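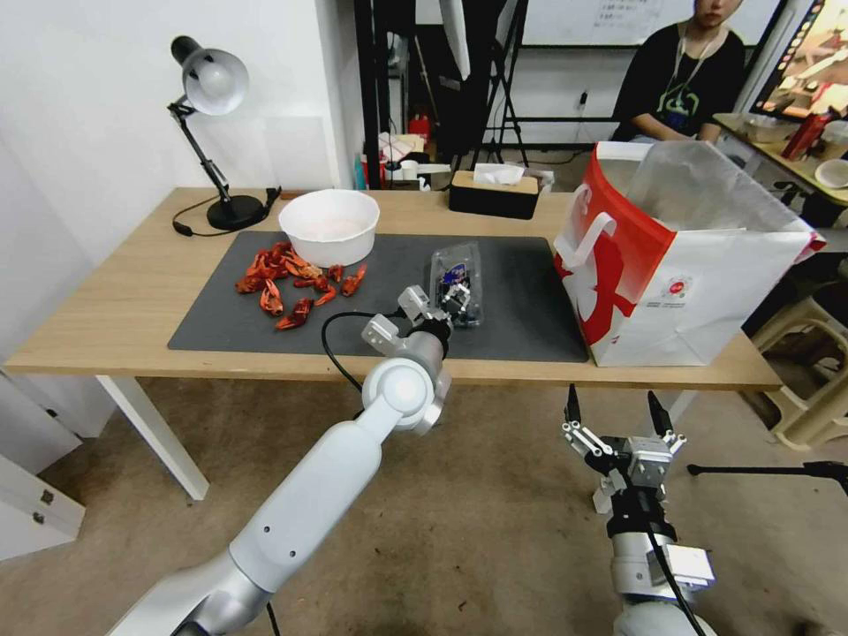 Crawfish, Blueberries and One Messy Desk

Saturday, so of course I ended up with shellfish on a desk mat. I've been meaning to put up another little gallery from our lunches, and here it is. There are only 3 pictures this time (I know, the October page had 10 and took forever to load).

If you've never eaten crawfish at a desk, I can't really recommend it, but I can't say I'm sorry either! You twist, you pull, you get one small bite of tail, and then you have a shell to put somewhere. The pile grows faster than you'd think. My advice is to keep a bowl close, keep the tissues closer, and keep your sleeves out of all of it. I also like to have fruit on hand for afterward, mostly blueberries, since they don't need peeling and I've had enough of peeling by then.

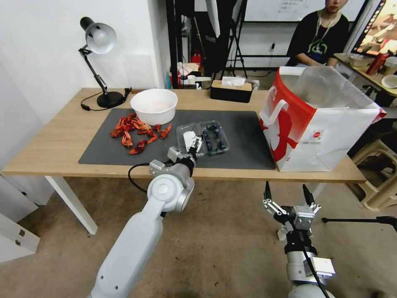 Blueberries always go fast with us. I like the clamshell kind of container because you can pop it open, lean it wherever there's room, and just graze. They taste so good after all that spice, cold if you can manage it, and my Nadar lunch cooler does a pretty decent job of that on a hot day. The only trouble is that a few always roll away, and six months later you find one behind something looking like a peppercorn.

Then there's the clearing up, which I'm weirdly fond of. Shells first, always, and into a bag you can tie shut. Leave them overnight and Monday will be unpleasant for everybody. After that the bowls, then the fruit gets closed up and put away, and the mat gets a good wipe with warm water and a drop of dish soap. I do mine twice and then once more with lemon. A big paper shopping bag on the end of the desk is handy for carrying things home, too.
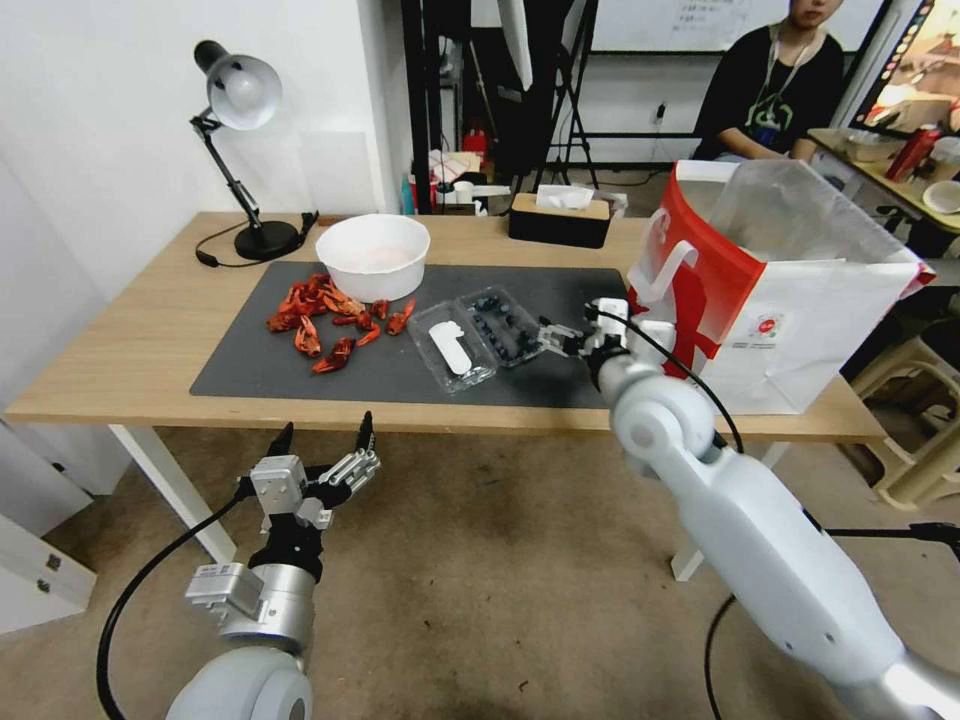
Blueberries on the right, little white spoon or scoop on the left, shells still waiting their turn.

The next page will be the Wamberg picnic, as soon as I've sorted through all the cake photos. There are a lot of cake photos.

Posted August 22, 2020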